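How to get keys back onto a stiff split ring

I put this off for weeks, and then I moved into the flat in Murnley and had 11 keys to sort in one evening!

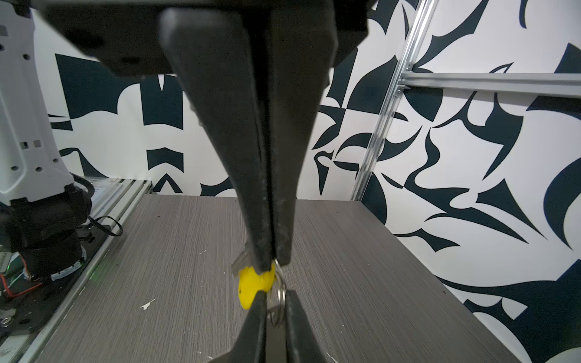

Anneliese Lammers reckons you should never use your nails, and she swears by a staple remover. I tried it and she's right – pinch the ring near the open end and the coils part just enough.

Slide the key into the gap, let go of the remover, then push the key round until it drops free (it takes two full laps, so keep going). If it jams halfway, back it up a bit and wiggle.

For really thick rings I wedge in the edge of a coin first. And do put the front door key on last, so it's the easiest one to take off again when you need a spare cut.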